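Pump short-cycling again overnight. I heard it from the bedroom, on for a few seconds, off for less than a minute, then on again. No taps open. I shut the house valve before going back to bed and it kept cycling, which puts the fault on the well side.

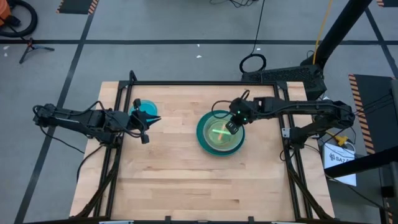
*Kolholm, 14th July*

Started with the pressure tank. Isolated the pump, drained the line, put the tire gauge on the air valve. It read far below the figure on the label. I pumped it up by hand to two pounds under cut-in and left it for an hour. The needle had not moved, so the bladder holds air. The low charge explains the short cycles but not why the pump was running at all with the house shut off.

Next suspect was the check valve at the wellhead, a brass Onyshchenko that came with the property. Closed everything downstream and watched the gauge. Pressure dropped steadily from 55 and I stopped watching when it reached cut-in. Water is going back down the well.
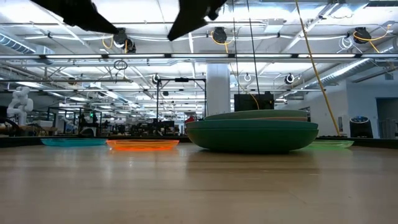 *Teal plate and orange plate, back of the table.*

Took the valve out after lunch. Two of the union nuts had to be heated. The seat is pitted on one side and there is a flake of scale under the disc, hard enough that it had to be levered off with a screwdriver. I cleaned it, but the pitting will not clean. The spring is fine.

Oriana Navarrete called from Durkach while I had the parts spread out. Her well is on the same rock and she replaced the same valve two summers ago with a Usico, plastic disc, softer seat. She has had no trouble with it. She thinks my scale is worse because my drop pipe is galvanized.
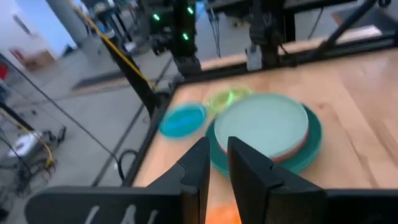
Could the old valve go back in for now?

For a few days, with the pump switched off at the breaker overnight.

It is back in, with new tape on the threads. Loss is slower than this morning but still there. Breaker off at ten, on at six. The 900-gallon cistern behind the barn is full, so the garden does not depend on the pump this week.

Also read the meter on the cistern line while I was out there. The squash took more than I had allowed for. I moved the timer to run before sunrise and cut the bean row back to every second day.
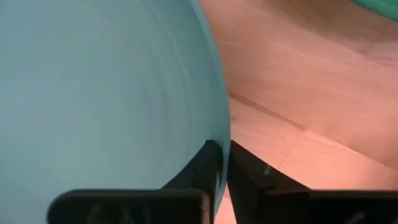
## For tomorrow

- Order the Usico valve, one inch, and two spare discs.
- Check tank air charge again, cold, before switching on.
- Pressure switch contacts: look for burning.
- Ask Oriana what she paid to have the drop pipe pulled.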